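Visita al taller de Vinness, 23 de enero de 2024

Escribo estas notas para los compañeros que no han podido venir al viaje.
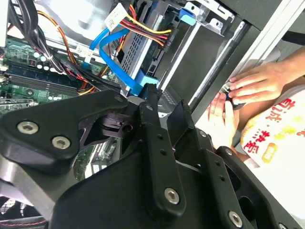
La pinza negra sobre un ordenador de mesa abierto, con los cables SATA azules y la placa verde.

Nos recibió Young-sook Yoo, responsable de las demostraciones. En este taller enseñan al robot a trabajar dentro de ordenadores viejos. El operador mueve el brazo a distancia con un mando que llaman Truta, y cada movimiento queda guardado junto con las imágenes de la cámara de la muñeca. Para una tarea sencilla, como soltar un conector, piden 400 repeticiones. Yo pensaba que serían menos.

Me dejaron probar el mando durante un turno corto. Es más difícil de lo que parece, porque la mano quiere ir deprisa y el brazo va con un poco de retraso. Los cables son lo peor: cada caja los tiene en otro sitio. La señora Yoo me explicó que también guardan los intentos malos, pero en una carpeta aparte.

El grupo empezó en octubre y todavía no trabaja con portátiles. La visita es gratuita y se pide por correo. Hay que llevar zapatos cerrados.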